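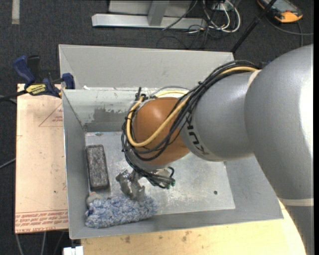 Figure 6. Open rectangular bin in use, mixed contents. Long soft item laid flat in the lower left corner.

Search this guide Enter part or topic
Reading time: 6 min

6. Setting up and filling the open bin

This section covers the Draltton open metal bin when used for mixed small goods: soft items, blocks, rounded items and similar. For bins used with loose powder or liquids, see the Kuster supplement. The Plamlow lid is covered in section 9 and must be off for all steps below.

6.1 Before you start

You will need a flat work surface, a dry cloth, a soft brush and the contents list for the bin. Gloves are recommended when handling an empty bin.

1. Check the work surface for grit and raised screw heads. Wood, steel and laminate surfaces are all suitable.
2. Set the bin down with the open side facing up.
3. Press on each corner in turn. If the bin rocks, turn it end for end and try again. If it still rocks, the base is bent and the bin should be replaced.
4. Run the brush along the inside corners and tip out any dirt.
5. Wipe the upper edge with the cloth. Look for burrs, dents and old tape.

CAUTION: A damaged edge can cut skin and will pull threads from fabric. File down any burr before the bin is filled. Do not cover it with tape.

6.2 Placing the bin

6. Slide the bin to its working position. Keep 200 mm clear on the side from which items will be taken out.
7. Square the bin to the edge of the work surface.
8. Mark two opposite corners on the surface with pencil or tape so the bin can be returned to the same position after cleaning.

Note: On a wooden surface, use pencil. Tape left in place over a long period can lift the finish.

6.3 Filling

Items go in one at a time. Do not pour from a second container.

9. Place hard, flat-sided items first. A rectangular block should rest on its largest face unless the contents list says otherwise.
10. Place rounded items next, against a side wall.
11. Place long soft items last and lay them lengthwise, flat on the base. Shaggy items such as the blue-and-white one in Figure 6 should be shaken out before they go in. Loose fibers collect in the corners and are slow to remove.
12. Look down into the bin from directly above. Each item on the list should be at least partly visible. Move any item that is fully hidden.
13. Check the total load against the plate on your bin. The limit for the standard size is 9 kg.

Note: Items may touch each other and the walls. They should not be wedged. If an item has to be pushed into place, take something out.

Note: Long pile makes an item look larger than it is. Judge the space needed by the core of the item and let the pile spread.

CAUTION: Do not put glass, open blades or damp items in the same bin as fabric.

6.4 Taking items out

14. Start with whatever lies on top or stands nearest the opening.
15. Lift soft items by the body. Pulling on the pile will strip it.
16. Raise each item clear of the upper edge before moving it sideways.
17. Set the item down outside the clear area from step 6.
18. If a neighboring item has shifted, straighten it before taking the next one out.

Items with a dark finish are hard to see against a shaded wall. Small, dark gray and navy pieces are the ones most often left behind when a bin is emptied – check the corners by hand before signing off the list.

6.5 Cleaning and inspection

Clean the bin after every change of contents, and in any case once a week in regular use.

19. Empty the bin completely.
20. Brush out the corners, then wipe the base and walls with a dry cloth. For sticky residue, use a cloth dampened with warm water and mild soap, and dry the metal right away.
21. Check the base for scratches deep enough to catch a fingernail. Mark these on the inspection card.
22. Return the bin to the corner marks made in step 8.

Do not use steel wool or scouring powder. Do not hose the bin down.

6.6 Common faults

Bin slides when items are lifted out: dust under the base, or the surface has been waxed. Clean both. If sliding continues, fit 2 Stivcombe pads under the short sides.

Fibers caught on the upper edge: burr present. Repeat step 5.

Soft item will not lie flat: item is longer than the bin, or another item is under it. Bend long items once, loosely, or move them to the next bin size.

Contents do not match the list: empty the bin and start again from step 9. Do not correct the list from memory.

Section revised October 2023 by Shalini Bisht. Step 8 and the note on pile are new. Step numbers in the printed March edition differ from those given here.

Contact Draltton Documentation | © Draltton 2023 | Back to top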